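Clitside chores project — progress report to Mercombe
Prepared by Si-eun Kang, Grorkbridge
8/31/18

Hi all,

You asked for something shorter and less stiff than the April report, so I've left the charts in the appendix and I'm just going to tell you how it's going. The question you gave us money to answer was whether a machine can do the boring part of a shop or a home yet: picking stuff up, putting it where it belongs, wiping down after. My answer right now is "some of the picking up, in simulation, if you're patient." I know you were hoping for a bigger yes.

Where the time went

Most of the summer went into the simulator. In April we had one tabletop and one kind of block, and the arm was so sure of itself on that one setup that we all got a little carried away. Then we changed the surface and moved the start position, and it fell apart. So we've rebuilt things so that the table, the floor, the lighting and the objects all change between runs. It was dull work and it ate the weeks I'd planned for the shelf stocking task (sorry, I know that's the one your retail folks ask about). I still think it was the right call.

We've now put 1,000 tidy-up attempts through the new setup. An attempt is one object, one try, put it in the bin. It worked on 800 of them, which I'm happy with, but please don't read that as "the robot cleans a table 80 percent of the time." A real table has a lot of things on it, and misses pile up fast. When we ask for a whole table cleared with no help, the results are much worse, and the numbers for that are in the appendix in all their glory.

What goes wrong

Flat things are still awful. Anything thin lying on a surface, the fingers just scrape at it. Things close to a table edge are the other big one — the arm either plays it safe and never gets there, or comes in sideways and shoves the object onto the floor. And once something is on the floor it's gone as far as our arm is concerned, which a person doing chores would find pretty funny.

Soft things we haven't touched. Everybody asks me about laundry, and I keep saying next year.

The approach step is where I've seen the most progress. The arm used to go straight for the object with the jaws half closed and correct itself at the last second, usually too late. Now it opens up early and takes its time. It's slower, but it knocks over far less, and I'd take slow over a mess in anybody's kitchen. 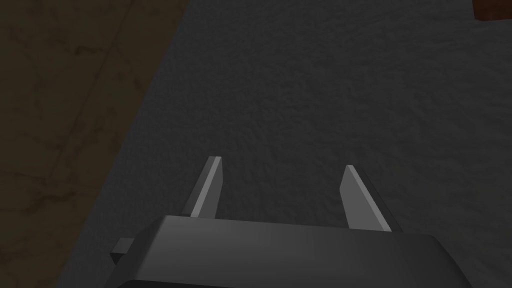
Simulator view from behind the gripper, jaws open and nothing between them, with the edge of the gray surface off to the left.

The view from behind the gripper is what I stare at most days, by the way. I've gotten so I can call a bad grasp before it happens, and I'd love it if the software could too! That's on the list for the fall.

Money and people

We're on budget apart from computing, where we've run over because of all the reruns. I'd like to move some of the travel money across to cover it, and I'll send Uniyal the form once you say that's okay. We're three people on this at the moment and I'm not asking for more.

What's next

First, the table edge problem. I have 11 test layouts drawn up for it and I want every one running before we touch anything new. After that, whole-table clearing, and then a small go at shelf stocking with boxes only. I'd also like a week at the Clitside shop with a real arm before the winter rush, even if all we learn is how far off the simulator is.

Could you let me know about the travel money by the end of next week? Call me if the appendix makes no sense.

Si-eun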